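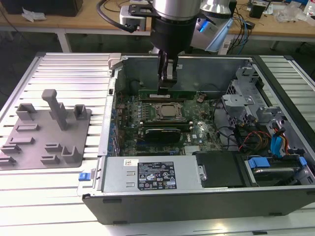
Memory errors on the front desk tower at the Skokmont office. The user reported the machine freezing during the morning print run and then failing to start, with a beep pattern and no display. It is a black desktop tower with a Dell board, and it can be worked on lying on its side with the side panel off. One green module is seated in the slot just below the processor socket, with the graphics card below that, so there isn't much room for fingers on that side. The blue SATA cables are over at the right edge, well away from the memory.

Print this ticket | E-mail this ticket

Posted Tuesday, November 10, 2020
By Czarnecka Desk Support

Steps so far:

Power cord pulled, power button held down for 19 seconds, panel removed.

Both modules taken out and the contacts wiped. Slots blown clear.

First module alone -- starts normally, passes the memory test.

Second module alone -- beeps, no display. Tried it in the other slot, same result.

Both modules together -- starts one time out of 4, then freezes at the login screen.

The second module is bad. The slots and the board are fine as far as we can tell. A replacement has been requested from Zelix, same size and speed. Please don't mix in the spare from the Cevisel machine, it is a different speed and we have had trouble with that before.

The user can work on the one good module until the part arrives, but should keep the label program closed during the print run. It was using over 900 MB when we checked.

Status: waiting on part. Run the memory test for 2 full passes before closing.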